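Home | Threads | Topics | Archive | Log in

Filed under: Music & Making > Hand Percussion

Posted by damine_drums
February 10, 2018

1/ Getting the small percussion ready for the spring loan season. I'm going to post as I go, mostly so I have it written down for October when the second round goes out.

2/ For anyone new: Damine is a lending shelf for hand drums, sticks, shakers and small wood stuff. Schools and daycare rooms borrow a kit, keep it for a term and send it back. We have 75 kits. The busiest borrower is the Mellard after-school program.

3/ Last year we logged 2,438 separate pieces going out and coming back. Most of that is egg shakers. Drums are a small share of the count and most of the work.

4/ Starting with the hand drums. The shell gets wiped with a barely damp cloth, then a dry one. No spray cleaner on the head. I had a good head go cloudy that way in my first year and it never came back.

5/ The brass studs are what I check most closely. Run a thumb around the ring. If one stands up from the others it gets a tap with a small mallet through a piece of felt. If it turns under your thumb, the drum goes on the repair shelf.

6/ Straps next. A strap fails at the clip long before the fabric wears out. I open and close the clip several times, pull on it hard, and look at the stitching where the fabric folds over. Loose threads get trimmed and sealed. Fraying means a new strap.
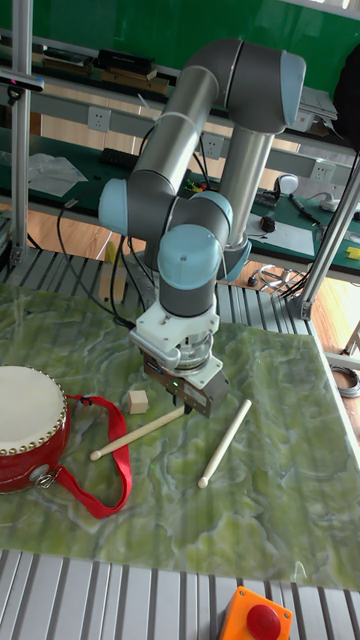 Photo: Damine / workshop bench

7/ The red drum with the white head is a good size for ages four and up. Its strap is the same red as the shell. I like a bright strap on the kids' drums. You can find it on a classroom floor.

8/ Sticks. The pair on the green tabletop is a light wood with rounded tips. I roll every stick on a flat surface and watch the tip. If the tip wobbles, the stick is warped and it gets pulled from the kit.

9/ Then the tips. Small dents are fine. A chip is not fine, because a chip will cut a drumhead. I sand light chips out with fine paper and throw away anything deeper than a fingernail.

10/ Somebody always asks if kids should be using sticks on a hand drum at all. On the small ones, no. We send sticks for the floor pads and the wood blocks. The card in the lid says so. The card gets ignored and I replace heads.

11/ The plain wooden cubes are for rhythm games. One cube is one beat. Kids line them up, leave a gap for a rest, and play what they see. It works better than the printed charts did, and a cube is hard to tear.

12/ I sand the corners of the cubes once a year and leave them unfinished. We tried painted ones from Kovarwood. They looked nice, but the paint rubbed off on the sticks and I got tired of cleaning it.

13/ Packing order, for my own reference:
Drum on the bottom, head up.
Strap folded flat beside it, never under it.
Sticks along the long side of the box.
Cubes in a cloth bag on top.
Card in the lid.

14/ Each box gets 6 cubes. It used to be eight. Two beats of four was a tidy idea, but the bag wouldn't fit under the lid.

15/ Cost question from the replies: we spent $405 on replacement heads and straps last year. Sticks were extra and I didn't track them well. I will this year.

16/ Tapsell kits are going first, then Mellard, then the rest in the order the forms came in. If you sent a form and haven't had a reply, send it again. The old inbox was full for part of January.

17/ Still to do: tambourines, triangles, and finding out why one of the shaker bags is leaking. I'll pick this thread up again when the tambourines are on the bench.

Older threads | Newer threads | Back to Topics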